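Endside laundromat to reopen in May under new operator

The laundromat on Plekness Road in Endside will reopen in May after being closed for nine weeks, the building's owner, Truker Properties, said this week.

The previous operator left when its lease ran out. Kwofie Wash, which already runs two coin laundries outside the town, has signed for the space and is replacing the water heater and most of the washers. Opening hours will be 6 a.m. to 10 p.m., two hours longer than before.

The closure has been hard on people in the apartment blocks behind the road. Of the 83 units there, few have hookups for a washer, and the nearest other laundromat is a bus ride away. Several tenants told the town office they had been washing clothes in the bathtub.

A full load will cost the same as it did under the old operator, Kwofie Wash said. Dryers will take cards as well as coins — a change many customers had asked for.

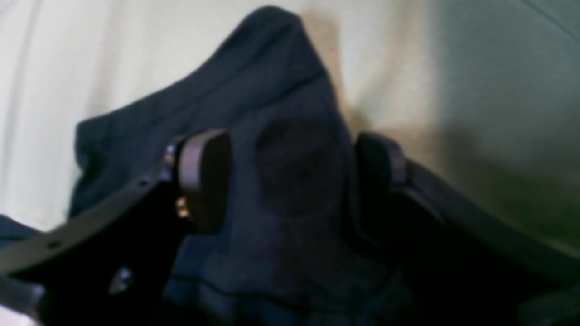

Kwofie Wash will also bring back the drop-off service, which ended last year. Customers can leave a bag at the counter in the morning and pick it up folded the next day. Dark cottons will be washed apart from the rest, so navy cloth like this, all creases and loose folds, should go in a separate bag. Comforters and rugs will be priced by the piece.

The parking lot stays open during the work, but the side entrance is closed until the new water line is in.

Recent items
Plekness Road bus stop to move one block north
Library extends evening hours
Street sweeping schedule for spring
Water main work finished near the school

Contact the news desk | Copyright Endside Local News | Back to top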